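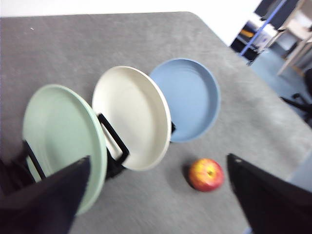 Green, cream and blue plates in a black wire rack, with a red apple alongside.

Skivora 300 Bench Vice — Fixed and Swivel Base

Home / Workshop / Vices and Clamps / Bench Vices

Product code: 1236
Availability: In stock
Delivery: Next working day on orders placed before 2 p.m.

The Skivora 300 is a general purpose bench vice for fitting, filing, sawing and light bending work. The body and the sliding jaw are cast iron, and the jaw plates are hardened steel, held on with two countersunk screws each so that they can be changed when they wear. It suits maintenance shops, school workshops and home garages with a solid bench.

The main screw runs in a closed channel, which keeps most of the swarf off the thread. You will still need to clean and grease it from time to time. The handle is a plain steel bar with a fixed knob at each end. Handles are sold separately if yours gets bent.

Choosing a base

The fixed base bolts straight down through four holes and is the better choice for heavy filing or for any job where you lean on the work. The swivel base turns through a full circle and locks with two levers, one on each side. It raises the jaws slightly, so check your bench height before you order. Both bases take the same bolts. Bolts are not supplied, as the length depends on the thickness of your bench top.

A base cannot be swapped later. The castings are different, and we get asked this a lot.

Jaw plates

Serrated plates come fitted as standard. They grip well but they will mark brass, aluminium and finished steel. For softer materials order one of the following:

Smooth ground plates, pair
Fibre soft jaws, push-on, pair
Aluminium soft jaws with magnets, pair
Pipe jaws, pair (swivel base model only)

The Gunley soft jaws we used to list for this vice have been dropped by the maker. The Clornuno fibre jaws fit in the same way and are now the ones we send out. If you have an older Gunley set, it will still fit the current casting.

Fitting

Place the vice so that the fixed jaw stands just proud of the front edge of the bench. Long work can then hang down past the bench without touching it. Mark the holes, drill right through, and use large washers or a steel plate underneath. Coach screws into the top of the bench will work loose under load and we do not recommend them.

Tighten the bolts in opposite pairs. Check them again after the first week of use.

Care

Wipe the slide clean at the end of the day and give it a thin coat of oil. Grease the screw every few months, or more often in a dusty shop. Do not hammer the handle and do not put a pipe over it for extra leverage — this is the usual cause of cracked nuts, and the guarantee does not cover it. Light hammering on the flat pad behind the jaws is fine.

Spares

Jaw plate screws, pack of 16
Main nut
Main screw with collar
Handle bar with knobs
Swivel locking lever, left or right

Spares for the Bozkurt vices are on a separate page. The Bozkurt main nut looks much the same as the Skivora one but has a different thread and should not be forced on.

Customer comments

"Had the fixed base one on the bench since August. Jaws close evenly and there is very little lift when you nip up on small parts. The paint came off one corner in the first week but that does not bother me. Would have liked the bolts in the box." — Mojtaba Zamani

"Swivel is stiff to start with. Took it apart, cleaned out the packing grease, and it is fine now."

Returns

Unused vices can be sent back within the return period shown on your invoice. Please keep the original carton, as a vice this heavy will go through an ordinary box. Vices that have been bolted down count as used.

Related items

Skivora drill press vice, product code 2046
Clornuno G-clamps
Gunley toolmaker's clamps, pair
Bozkurt engineer's files, second cut

Add to basket | Add to list | Ask about this product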